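Dudano Peak Flow Meter
Section 4: Taking and Recording a Reading

Revised 13/07/2025

Read Section 3 (Fitting the Mouthpiece) before you begin. The meter measures how fast you can blow air out of your lungs. Your care team uses the readings to see how your asthma is doing from day to day.

Before you start

Take your readings at the same times each day, before you use your inhaler unless your doctor has told you otherwise. Remove gum or food from your mouth. If you have just climbed stairs or exercised, rest for 14 minutes first.

4.1 Taking a reading

1. Slide the pointer down to the bottom of the scale.
2. Stand up straight. If you cannot stand, sit upright and use the same position every time.
3. Hold the meter level. Keep your fingers clear of the scale and the vent holes.
4. Breathe in as deeply as you can.
5. Close your lips tightly around the mouthpiece. Keep your tongue out of the opening.
6. Blow out once, as hard and as fast as you can.
7. Read the number next to the pointer and write it down.
8. Return the pointer to the bottom and repeat steps 2 through 7 two more times. 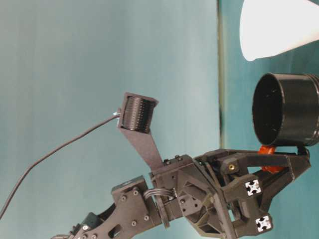
Record only the highest of the three readings. Do not average them. If the three numbers are far apart, your lips may not have sealed fully, or your fingers may have covered a vent. Wait a minute and start again from step 1.

Note: The scale ends at 600. If the pointer reaches the top on every blow, ask your pharmacist about the high-range model.

Caution: Stop if you feel dizzy or start coughing. Sit down and breathe normally until it passes.

4.2 Entering the reading in the Clesuvik app

1. Open the app and tap Add Reading.
2. Type the full number, for example 392. The app does not accept decimals.
3. Choose Morning or Evening.
4. Tap Save. The reading appears on your chart.

The app stores up to 2000 readings. After that, the oldest are deleted. Export your chart first if your doctor wants the full record.

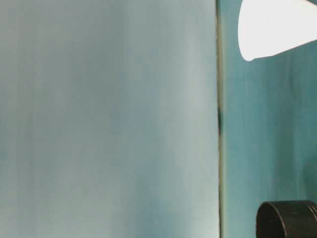 Fig. 4-2. Plain surface with a dark vertical seam.

4.3 If your reading is low

Follow the written action plan from your doctor. The colored zone markers on the meter must be set to your own personal best (see Section 5).

Warning: If you are struggling to breathe or your rescue inhaler is not helping, call emergency services. Do not stop to take another reading.

Do not share your meter. Clean it once a week as described in Section 6.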